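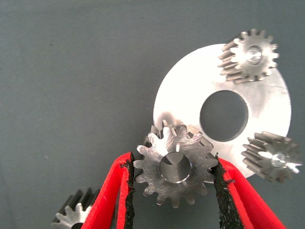
Photo: Gunnel Viklund

Home | News | Reviews | Freebies | Visits | Contact

So I finally got to the Drellbridge open day in December, and my ears are still buzzing! It's a small synth and plugin fair, 40 tables squeezed into two floors, and I went straight for Eson because I've been using their tape delay on everything.

They had the beta of Rarik running, a wavetable synth with a really nasty filter section (I mean that kindly). Agustina Toledo, who does the presets, let me mess with it for ages. It ships with 500 patches, and the basses are the ones I'd pay for - the pads sounded a bit thin to me, even on good headphones. The intro price is $70.

Upstairs was Hailu, a granular sampler that only loads 2 sounds at once. I thought that would bug me, but I fed it a door squeak and a choir and got a whole intro out of it. No Linux version yet, sadly.

Coffee ran out before three, so bring your own next time. I left with a demo license and a free tote bag.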